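Brevulwood Community Help > Clubs and groups > Open days

Gripper table at the open day: how to set it up for visitors?

We have the robotics open day at the Druden hall in July and I'm running the table where visitors pick things up with the hand-held grippers. Last year we used foam blocks. They all behaved the same and most visitors left after one go. I want to switch to food. Questions: what items, how many grippers on one table, and does the table covering matter? Budget is $100. We had 144 visitors last time.

3 replies

Reply 1 (marked as helpful)
Use produce of different shapes and surfaces. A peeled piece of root vegetable is a good first item because the pads have a rough face to press on. Follow with an orange, then something small and wrinkled such as a date. Bok choy goes last. The leaves fold before the stalks take any load, so tell visitors to go for the base.
Two grippers per table is the limit. With three, the arms foul each other. Close slowly and stop when both pads touch.
As for covering, a patterned cloth is fine for people. If you also plan to replay the recordings on the Mota arm, test it on the same cloth first. Ours needed 519 recorded picks before it was reliable, and we changed the cloth halfway, which cost us an afternoon.

Reply 2
just use oranges, they're cheap

Reply 3
Agree with reply 1 except on the order. At Drada we put the citrus first for kids, then the root. Check the pivot pins before opening and again at lunch. Ours loosened after some 3000 cycles. Wipe the pads between items or the colour of the dates ends up on everything.

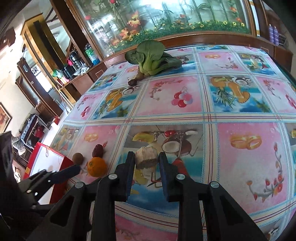 Brevulwood Robotics Club, Open Day Group
Two grippers at one table, with a root vegetable chunk between the pads of the nearer one and the orange, date and bok choy also on the cloth.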